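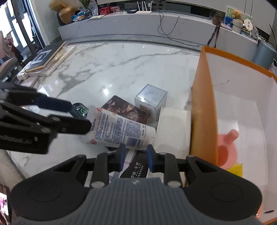
Attachment 1 – Vaseline tube, cap to the lower right

Ticket: Product edits not saving, error 405
Product: Skivico store admin, Pace theme
Opened: Jan 12, 2018
Status: Resolved
Priority: Normal

Customer wrote:
When I edit an item in the store admin and press Save, the page goes white and says "405 Not Allowed". The changes are lost. New items save fine. It started after our host, Covine, moved us to a new server. I have tried Chrome and Firefox and cleared the cache in both. I also logged out and back in. The store has been on Skivico since October and this has not come up before.

Support reply:
Thanks for the report. A 405 means the server got the request but does not allow that type of request at that address. Please tell us:
Which version is shown at the bottom of the admin page?
Does it happen on every item, or only some?
Do you have any add-ons turned on?

Customer wrote:
Version 2.11. Every item I tried. The only add-on is Likeo, for the wish list buttons. I turned it off and saved again, same error. Turned it back on.

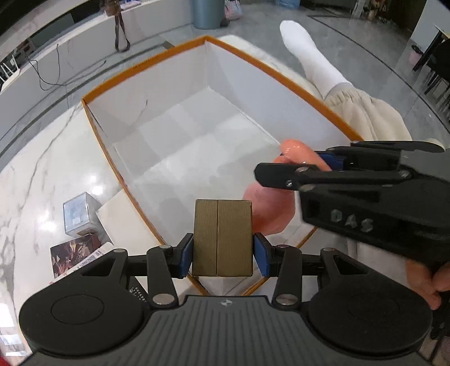

Attachment 2 – Gold-colored block with ribbed faces

Support reply:
Got the files, thank you. New items are sent as POST and edits are sent as PUT. If only edits fail, the server is most likely blocking PUT. Please ask Covine to check whether PUT and DELETE are allowed for the /admin/items folder. As a second check, try to delete a test item. We expect that to fail too.

Customer wrote:
Made a test item and tried to delete it. Same 405 page. I have written to Covine.

Customer wrote:
Covine says the new server allows only GET, HEAD and POST by default. They added PUT and DELETE for our account. Edits save now and the test item is gone. One problem left – the item list is very slow to open. It used to be quick.

Support reply:
Good. The slow list is a separate setting. Go to Settings, Display, Items per page. If it says "All", change it to 100 and save. Then rebuild the search index under Tools, Index. Keep the tab open until the bar is full.

Customer wrote:
It was set to All. Changed it and ran the index, which took about 11 minutes. The list opens at normal speed. You can close this.

Internal note:
Cause was the method limit on the host side, no bug in 2.11. Added the PUT and DELETE requirement to the server move checklist. Asked the docs team to list 405 on the error page next to 403 and 404.

Ticket closed by customer request.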